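Hillwood Poll Coverage Set

README, version of Friday, June 28, 2024

Transcripts of evening newscast segments on opinion polls about energy policy, matched to the polls they cite or skip. Compiled by Shahram Zarei and Đức Tiêu.

Contents

The set holds 775 segments and 70 polls. Each segment row gives network, air date, length in seconds and the poll ID, if one was cited. Polls with no matching segment stay in the poll file with an empty match field.

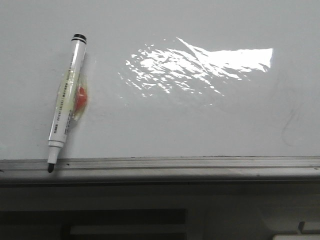
Match fields were filled in by two coders working apart. Where they disagreed, Pritchard rules apply: a segment counts as coverage only if it states a number from the poll. A passing mention – "recent surveys show" – is coded 0.

Known limits

Segments under 12 seconds were dropped. Weekend newscasts are missing for two networks.

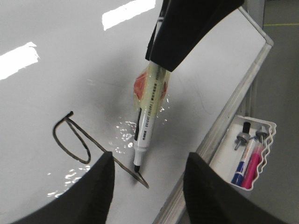 Tone codes are less reliable than match codes and should not be used alone. The coders read 300 segments twice, and most changes fell between "neutral" and "mildly critical". Glare is a fair comparison: two bright ceiling-light reflections on a whiteboard draw the eye away from the plain gray surface, and one loud quote does the same to a flat report. Use the segment text when tone matters.

Files

segments.csv
polls.csv
codebook.txt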